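The Bottom Drawer
September 7, 2021

Most homes have a place where small things end up. In the terraced house in Stamton where I grew up it was the bottom drawer of the dresser. In my own flat it is a bin under the hall shelf, and until June I had not seen the floor of it for years.

Loan Trương runs sorting mornings in the old chapel hall at Skarkwood. People bring what they can carry and go through it at long tables. She charges two pounds, which pays for the tea and the heating. She used to manage the returns counter at a department store in Brarnedport and says the work is much the same, except that here the customer has to decide what happens to the goods.

Her method is simple. You need two bins of the same kind, set one behind the other. Everything starts in the one nearest you. Whatever you decide to keep goes into the far one. You pick up one thing at a time, and you don't put it back where it came from. If you can't decide, it goes on a tray at the side and you look at it again at the end of the morning.

She prefers plain bins with smooth sides. Fabric boxes sag and hide things in the corners, and wicker catches on anything with bristles. A scuffed bin is fine. She has some that have been knocked about for years and sees no need to replace them, so long as the sides hold and nothing sharp sticks out. 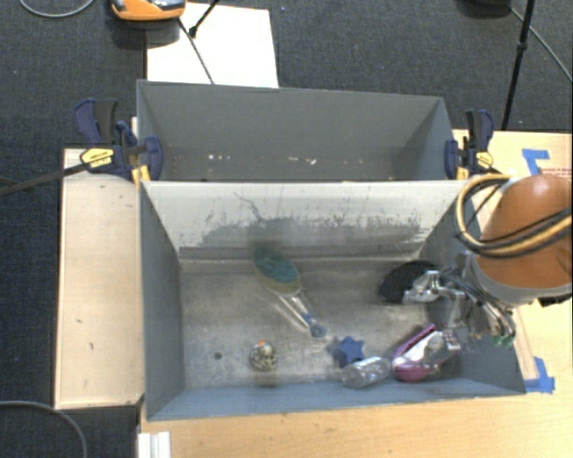

Small things are harder than furniture. A wardrobe either fits in the room or it doesn't, and the argument is over quickly. A brush or a ball takes up so little space that there never seems to be any point in getting rid of it. There is always room for one more, and the bin fills up without anyone having made a decision.

Brushes are a good case. Most people I met at Skarkwood owned more than they used, and few could say when they had bought them. Trương's advice is to run a thumb over the head. If the bristles are bent flat or the pad is coming away, it goes. If it is sound, it gets washed in warm water with a little washing-up liquid and left to dry face down on a towel. She doesn't accept that an old hairbrush will be useful for cleaning shoes one day. Anyone who wants a shoe brush, she says, should go and get a shoe brush.

Balls are a different matter. Children and dogs both leave them behind, and a small one will roll into any gap it can find. She asks whether there is still someone in the house who plays with it. At my table a retired bus driver kept one that had belonged to a dog called Zeleke, dead for several years, and Trương let him put it in the far bin without a word. She is strict about brushes and soft about dogs.

Then there are the shapes. Stars, rings, odd blocks and bits of sets whose other parts went long ago turn up in nearly every bin. Her rule is that a piece from a set waits on the tray until the morning is over, in case its partners appear further down. If they don't, it can go to the hall's own toy box, where the toddler group doesn't mind what matches.

I took home less than I had brought. On the tray at the end I had a key, a plastic curtain hook and a cork coaster, and I kept the key. It took most of an evening to find out that it opened the gas meter cupboard, which I had been opening with a butter knife.

The last job is to wipe the bin out. Grit and fluff collect in the bottom and get into whatever goes in next. A damp cloth does for most of it. Old stains and scratches can be left alone.

Trương has kept a book of attendance since the start, and the last entry when I visited was number 1032. Some of those are the same people coming back. Bins fill up again, and she would like them to come before they are full. The hall has room for 70 at a time, though she prefers fewer, as the tables get crowded and people start picking through each other's things.

Mine is back under the hall shelf. It has the key in it, now with a label, and one hairbrush.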